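About Finen

Finen is a small shared workshop for people who build handling machines at home and need somewhere to finish them. It was set up by Hülya Tokgöz, who had built two sorting rigs in her own kitchen and run out of kitchen. The workshop now has its own benches, a drill press, a modest lathe, two filament printers and a long shelf of parts that members may use and are expected to replace.

What we work on

Most of our projects concern soft, uneven objects: fruit, bread rolls, balls of wool, folded cloth. Rigid parts of known size are well served by existing equipment, and we have little to add there. A dried fig or a lime has no fixed diameter and no flat face, and it may give way under a load that the next one will carry easily. Our interest is in low-cost fingers and linkages that cope with this spread without a force sensor at every joint.

The main build at present is called Dikelura. It is a table-top sorter intended to take mixed fruit from a box and set it out by kind. Before any motor is fitted, each picking task is worked through by hand with held grippers, so that we know which grips are possible and which are only possible on a drawing. Hand trials are done on ordinary tables with ordinary cloths, in whatever light there is. A machine meant for the home should be tried in one. 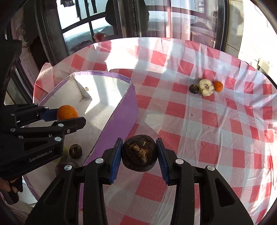 Hand-held grippers on the fruit task: a dried fruit in one, an orange citrus fruit in the other.

Each trial is logged by object, grip position and result. The Dikelura log stands at 565 entries, and we intend to reach 1000 before the motor mounts are drawn. Failed grips are kept in the log and marked by type: slip, roll, crush or missed approach. Roll is the most common with small round fruit — the pads close above the widest point and the fruit turns out downwards.

Other builds

Durovach is a cable-driven wrist, made to be repaired with a screwdriver and a pair of pliers. The first version had too much play in the second axis. The current one uses larger pulleys and a separate tensioner for each cable, and has been on the bench since April.

Uçar is an overhead carriage on a single rail. It moves well and stops badly. Work on the brake continues.

How the workshop runs

Members come with a build in progress or join one of ours. No formal training is asked for, but new members are shown the lathe and the drill press before using either. Drawings made here are shared among members with dimensions and a parts list. Notes on what did not work go in the same folder, under the same name.

The workshop is open to visitors on Tuesday evenings. Bring the part that is giving you trouble, and the fixings that go with it if you still have them. For anything larger than a bench top, please write first so that floor space can be cleared.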